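Eating Together: A Short History of the Table
Handout 3, Everyday Life and Material Culture
Tutor: Naima Berrada
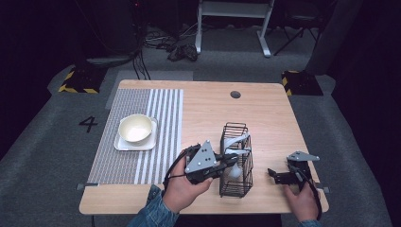
What this session covers

Welcome back! Last time we stayed mostly in the kitchen, with hearths, ovens and the business of keeping food from going off. Now we carry the food through to where people eat it, and for me this is where the course really gets going. A meal is one of the few things almost everybody does every day, and the way we lay it out says a great deal about who we think we are (and who we'd like the guests to think we are).

Please read sections 1 to 4 before the seminar. Section 5 is for those of you writing the longer essay.

1. The board and the trestle

In much of medieval Europe the table was not a fixed piece of furniture. Boards were set up on trestles for the meal and cleared away afterwards, so that the hall could be used for something else, including sleeping. English still remembers this. We talk about "bed and board", and a lodger who gets meals is a boarder. The people who sit round a boardroom table are there thanks to the same word!

In a great household, where you sat mattered enormously. The high table stood at one end, often on a raised platform, and the rest of the hall sat at right angles to it. Salt was kept in a handsome container near the important people, and the phrase "below the salt" came to be used for everyone further down. Historians argue over how strictly the rule was kept, and Karim Bouzid will take up that argument in his guest talk, so bring questions.

2. From trencher to plate

The trencher began as a thick slice of stale bread. Food was put on top, the bread soaked up the juices, and what was left could be eaten or given away to the poor. Wooden trenchers followed, some of them square with a small hollow in one corner for salt. The phrase "a square meal" is often said to come from these boards. It's a lovely story and I'm sorry to spoil it, but the phrase turns up much too late, in nineteenth-century America, where "square" simply meant fair or honest.

Pewter was the step up for those who could pay for it. Glazed pottery got cheaper and better through the eighteenth century, and by the end of it families of quite modest means could own a matching set. Think about what a change that is. Sharing a dish with your neighbour had been normal, and now each person had a small territory of their own, with an edge round it.

3. Knives, spoons and the troublesome fork

Spoons and knives are very old. Guests commonly brought their own knife to dinner, and a good one was worth showing off. The table fork was slow to win people over in northern Europe. It was used in Italy well before the English took to it, and early English users were laughed at for being fussy. Fingers had worked perfectly well, after all, and there were careful rules about which ones to use and when to wipe them.

Look closely at those rules when you read the extracts. Manners books tell us what people were asked to do, and if a writer keeps begging his readers not to blow their noses on the tablecloth, we may draw our own conclusions.

4. Cloths, mats and service

The white linen cloth was a sign of wealth long before the plates on top of it were. It had to be washed, bleached, pressed and stored, and all that labour was on display. Place mats came into wider use much later and suited smaller households, with less laundry and a table worth seeing.

The order of dishes changed too. In the older style, called French service, many dishes went down together and diners helped themselves and each other. Russian service, where courses arrive one after another, spread during the nineteenth century. It kept the food hotter, needed more staff, and left the middle of the table free for flowers.

5. For the longer essay

Choose one object used at meals and follow it through at least two centuries. The limit is 4000 words, including notes. Past students have done wonderful things with toast racks, egg cups and gravy boats, so please don't feel you must pick something grand.

Before the seminar

Read the Shehata chapter on seating, and note 3 points where you disagree with it.
Ask an older relative or friend how the table was laid when they were small, and who did it.
Prepare to speak for 7 minutes in pairs.

Essay plans are due by 2026-03-16, one page only. The reading room has 15 copies of the source pack, and they may be taken home overnight.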